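Finholm Takeout Packing Set
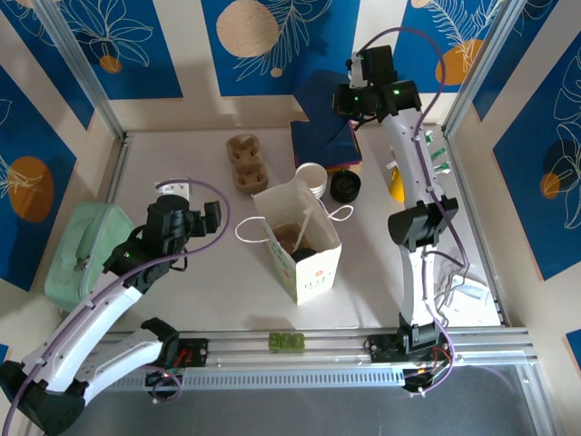

This set covers the packing of takeout drink orders: paper bags, cups, lids, carriers, and the small items that go in with them. It was put together at the Quinlan counter on Skustotwood Road over one month, in September. Each order starts from a bag that has been opened and stood upright near the middle of the table, with the supplies kept behind it. The white bag with the red-orange flower on its front is one of the bags in the set, and its looped handles are the part most annotators ask about. Handles are labeled as part of the bag, including when one sticks out to the side. Cups and lids are separate classes even when the stacks are next to each other.

Contents

The release has 1361 orders. Of these, 1000 are in the main split, and the rest are held back for checking. An order is one bag from first item to last. Orders where the bag tore or a stack of cups went over are kept and carry the note "spill" in the order sheet. Orders that were abandoned before the first item went in were removed.

Item classes

bag: paper carry bag with handles, open or folded
cup: paper cup, single or stacked
lid: round lid, single or stacked
carrier: molded-pulp cup carrier
insert: flat piece of cardboard placed inside a bag
stick: straw, stirrer, or any other slim item
other: napkins, sugar packets, receipts

A stack gets one label, plus the word "stack" in the second column. We did not try to count the cups in a stack. If a single cup is taken off, it gets its own label from that point on.

The stick class is broad on purpose. Straws and stirrers are hard to tell apart once they are leaning inside a bag, and two annotators rarely agreed on them in the first round. Version 1 had separate classes. They were merged in version 2.

How the orders were packed

The order sheet lists what goes in and nothing about sequence. Packers mostly put the cardboard insert in first and the lids in before the sticks, but there are plenty of exceptions. Carriers went in the bag only when the sheet asked for them. Cups were packed empty in all orders. No drinks or food were used.

Bags come in two sizes. The small one holds a two-cup carrier if it goes in lengthwise. The large one was brought in partway through the month when the small ones ran short, so it is found mostly in the later orders.

Known problems

In 80 orders the sheet says "lid" and does not give the size. Do not use those for size matching.

Printing on the bags is often unreadable. Please don't use this set for reading text.

White cups behind a white bag are easy to miss. Over 100 labels were added in the second pass for this reason, and there are probably more to find.

Files

orders.csv has one row per order. items.csv has one row per item, linked by order number. The class list is in classes.txt. The Romby loader reads all of them without changes, but older copies of Romby will skip the "stack" column with no warning.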